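## Tooling notes: the toast benchmark, and what it does and doesn't measure

Every few months a new manipulation stack goes by with a kitchen video attached, and every few months somebody on this list asks whether we should drop what we have and move over. The one people have been asking about this time is Hivalia, the policy layer that Drotex has been bundling with its planner since November. I've had it in front of me long enough to have opinions, most of them grumpy.

The pitch is that you record demonstrations, train one policy, and throw away your perception code, your grasp planner and your state machine. The release notes use the phrase "a single model from pixels to joints" four times. Then you open the install tree and find a state machine. It's called a "phase conditioner" and it lives in its own folder, but it has named states, transitions and timeouts, and if you delete it the arms stay where they are. I have nothing against state machines. I've shipped plenty. I'd only like them to be on the box.

The task everyone runs first is toast, because it's the one in the tutorial: bread in the slot, lever down, wait, bread out, bread on the tray. As a test of software it's better than it sounds. There's a contact-rich push on a small lever, a target that sits mostly out of view, and a long dull stretch in the middle where a policy with no memory has no idea how much time has gone by.

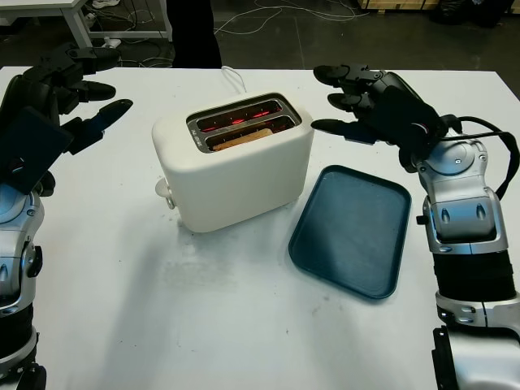 *Slots glowing, a slice in the front one, both hands over the table.*

That dull stretch is where I'd look first in any demo. A purely reactive policy sees nearly the same picture for the whole heating period, so it has to decide from nearly nothing when to stop waiting. Hivalia's answer is to feed in a window of 30 past observations. At the rate the tutorial uses, that window is far shorter than a toasting cycle. So the model can't remember when the lever went down, and what it really does is watch for the glow to go away. Fine, that's a cue, and a sensible one. But it's a cue that belongs to one kind of toaster seen from one height, and I would bet money it falls over the day you move the head camera or buy an appliance with deeper slots. The documentation calls this "learned temporal reasoning." I'd call it a light sensor.

### The wrist cameras

The head view gets you to the appliance. For the last stretch, everything depends on the wrist, and here the tooling is weaker than the model. Three complaints, in the order I ran into them.

The first is masking. A wrist camera spends most of its pixels looking at its own hardware, and Hivalia ships a static mask to blank those out. A static mask makes sense for a rigid mount and a gripper that doesn't change shape. Fingers open and close. With the mask drawn for the open position, a closing finger wanders out of it and becomes, as far as the encoder is concerned, an object in the room. You can supply a mask per joint configuration, but the format is undocumented and the sample file has one entry.

The second is orientation. These cameras roll with the wrist, so the room may be sideways in one moment and close to level in the next. The training script applies random rotation of up to 80 degrees and calls the problem handled.
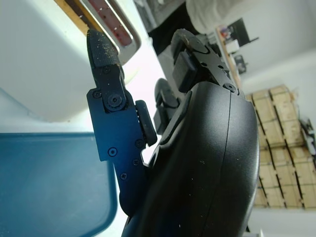 I don't think it is handled. Random rotation teaches the encoder to ignore which way up things are, and for a slot that's exactly the information you want to keep. The gripper pose is sitting right there in the log. Rotating the features by the known wrist angle costs a matrix multiply, and in our fork of Rind (the little log viewer we maintain, see the March issue) it took an afternoon. We've offered the patch upstream. It has been labeled "discussion" and left there.

The third is time. Each camera stamps its own images, the joint encoders stamp theirs, and the loader lines everything up by nearest neighbor without telling you how far away the nearest neighbor was. Slow arm motion hides this. A quick withdrawal from a slot does not. If you take one thing from this item, print the gaps before you train. I did, on a set of 391 episodes, and I'm not going to quote the worst one in a newsletter, but I threw out enough of the set to be annoyed at the weekend I'd spent collecting it.

### Success, as defined by the people selling it

Drotex publishes a completion rate on 500 trials. Good, that's a decent number of trials, and more than most vendors bother with. Now read the scoring script. A trial counts as complete when the gripper has closed on something, risen past a height threshold and later opened over the tray region. The script doesn't check that there's bread on the tray. It doesn't check for bread at all. A gripper that closes on a crumb and drops it would pass, and so would one that squeezes the slice in half and leaves the rest behind.

Grasp detection has the same hole. It's a threshold on motor current plus a check that the fingers stopped short of fully closed. With a rigid block, those two agree with each other nicely. Toast is stiff at the crust, soft in the middle and different every time, and a finger can sink into the face of a slice while the current creeps up so gently that the threshold never trips. The planner then decides it has nothing, opens, and tries again. You will see this described on the forum as "retry behavior," usually with admiration.

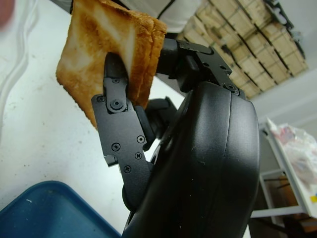

**Can we use Hivalia with our existing planner and skip the Drotex one?**

For the arms, it works today. The policy puts out short chunks of joint targets, and any planner that accepts waypoints and does its own collision checking can take them. What you lose is the phase conditioner, which talks to the Drotex planner over a private channel, so you'll need to write your own logic for when to wait and when to give up.

I've done that part for our setup and it came to less code than I'd feared. Four states, one timeout each, and a log line whenever it changes its mind. The log line is the piece I'd fight for. With the stock conditioner, a stalled run gives you a heat map and a confidence score. With ours it gives you the name of the state it was stuck in, and you can go and read that state.

### So, do we move?

My vote is to keep the current stack for anything with a deadline and run Hivalia next to it on one bench. The imitation model itself is decent. Its approach motions are smoother than what I get from hand-tuned waypoints, and I'll admit the two-arm coordination is better than anything I've written. My trouble is with the claims around it, and with a scoring script that was plainly written by someone who wanted to go home.

If you do try it, a few settings from my notes:

- Turn off the default rotation augmentation and use the pose-aware patch from our Rind branch.
- Set the maximum timestamp gap yourself. The default is unlimited.
- Replace the grasp check with current plus a wrist-image classifier. Even a small one trained on your own failures beats the threshold.
- Write the scorer before you collect the data, and make it look at the tray.
- Keep the raw logs. The converter drops commanded positions and keeps only measured ones, and you'll want both when you are trying to work out whether the arm disobeyed or was told something stupid.

The Lullilham simulator profile, for those who asked, loads without errors and has the lever modeled as a fixed part of the toaster body. It can't be pushed down. I've filed that one too.

Patches and counterexamples to the usual address. I'm especially interested in anyone who has run the toast task on a second toaster, with the policy left alone between the two.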